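Why my grasp angle was wrong by half a turn

8 March 2026

I promised in my last post to explain the problem with the orientation estimate, and it took me longer than I wanted. The short version is that I trusted a number without asking which way it was pointing.

Our planner, which we call Trastau inside the group, receives a list of objects from the perception node. Each object has a position, a long axis and a confidence. For long things the axis comes from the mask: I take the pixels, compute the main direction, and convert it to the table frame. This works well, but a direction found in this way has no head and no tail. The bottle with its cap to the upper right and the bottle with its cap to the lower left give me the same line.

For picking it makes no difference, because two fingers can close from both sides. For placing it makes a big difference. In my log of 583 attempts, 39 were marked as placed upside down, and I had believed for two weeks that the wrist calibration was guilty.
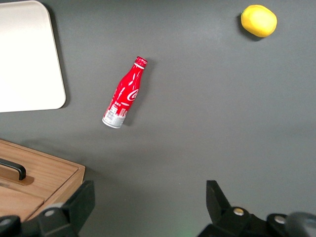 Randi Blomqvist was the one who asked me to plot the error as a histogram. I had only looked at the mean until then, and the mean looked like a small drift. In the histogram there were two clean peaks, one near zero and one near 180 degrees. A bad calibration does not make such a shape.

The fix has two parts. First, I measure the width of the mask at both ends of the axis. A contoured bottle has a long neck, so the narrow end is the cap end. Second, if the widths are too similar, I compare the color at the two ends. On a red Coca-Cola bottle with a red cap and a bare silver base this is easy. For a lemon I do not try at all, and the node now sends a flag "no direction" so that the planner is free to choose.

The flag was more work than the measurement. Trastau had 13 places where it read the angle, and in each one I had to decide what a missing direction should mean. In most of them the answer was to keep both candidates and let the cost function choose the one with less wrist rotation.

One thing is still open. When a finger covers the neck in the wrist view, the mask becomes shorter and the width test can choose the wrong end with high confidence. I want to use the known finger geometry to mask out that region first, and lower the confidence if too much of the object is hidden. If you have done something similar, please write to me, I would like to compare.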